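Nunduvport Home & Repair Board
Surfaces, Stains and Finishes
Thread: White table, yellow stain, diminishing patience

kalard_kid
I have a white table with rounded corners, bought secondhand from a man who said it had "some character." The character is a yellowish-green stain in the middle. He had a tray over it when I came to look, and I admired the tray.

So far I've tried dish soap, baking soda paste, and a melamine sponge. The stain has enjoyed all three. Any ideas before I buy a tray?

Ebuka Isah
What's the top made of? Nobody can answer this until you say what the top is made of.

kalard_kid
White.

Ebuka Isah
Great, thanks.

mandora_mike
Bleach. Next question.

dustpan_laureate
Please don't start with bleach. I did my mother's kitchen table that way and got a lovely clean patch with a yellow ring around it, so now she has a stain shaped like Saturn. If it's turmeric or curry, put the table by a sunny window for a few days and see what happens. Sunlight is free and you don't have to rinse it.

mandora_mike
It's November. What sunlight?

dustpan_laureate
Some of us have south-facing windows, Mike.

Aminu Olaniyan
Before anyone puts anything else on it, try a poultice. Baking soda and 3% peroxide, mixed to the thickness of yogurt. Spread it a little past the edge of the stain, cover with plastic wrap, tape it down, leave it overnight. Test it underneath the table first where you won't have to look at it. Do NOT add it on top of whatever Mike talked you into.

I've had 17 years of refinishing other people's mistakes and this gets the organic stuff more often than not. If it's dye or marker you'll need alcohol, and if it's heat damage you'll need a tray.

kalard_kid
Did the poultice Saturday night. It's lighter? I think it's lighter. My wife says it's the same and that I'm standing in a different place.

Ebuka Isah
She's probably right. Take a photo before and after from the same spot with the same lamp on. Also you still haven't said what the top is made of.

danladi_dan
Different table, same affliction, so I'll squat in this thread if that's all right. Mine's a white one in the workroom and I'm inclined to leave it alone.

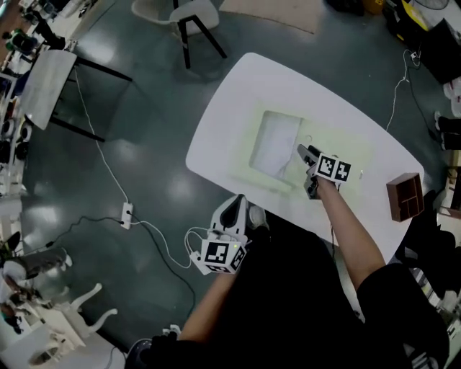
My table is for working at, and I refuse to treat it like an altar. I'd feel differently if we ate off it. As it is, the yellow-green area has turned into the spot where things go: there's a sheet of something white and a bit crumpled lying inside it now, and the little wooden box with the compartments lives down at the right-hand end. Everybody knows where the middle of the table is. You can't buy that.

dustpan_laureate
Dan, you have a placemat you can't wash.

danladi_dan
I prefer "permanent."

Aminu Olaniyan
Yours is the same sort of color the OP is describing. I wouldn't swear to anything from a photo, but I'd try the poultice before making friends with it. If the surface feels rough or tacky when you run a fingernail over it, the finish has gone and you're into sanding and paint.

mandora_mike
Or bleach.

Ebuka Isah
Disagree with Aminu on paint. Painted tabletops chip the first time anyone sets a box down hard, and then you've got a stain AND chips. Stick-on vinyl, 29 bucks for a roll, and you can peel it off when you're sick of it.

Aminu Olaniyan
You can peel it off. You can also spend a weekend getting the glue off. I've billed people for that weekend.

kalard_kid
Update: second poultice, same lamp, same spot on the floor (I marked it with tape). It is lighter. My wife has conceded "a bit." I looked underneath the table for the first time and there's a sticker that says laminate.

Ebuka Isah
THANK you.

kalard_kid
There's also another stain under there. Going in for round three tonight.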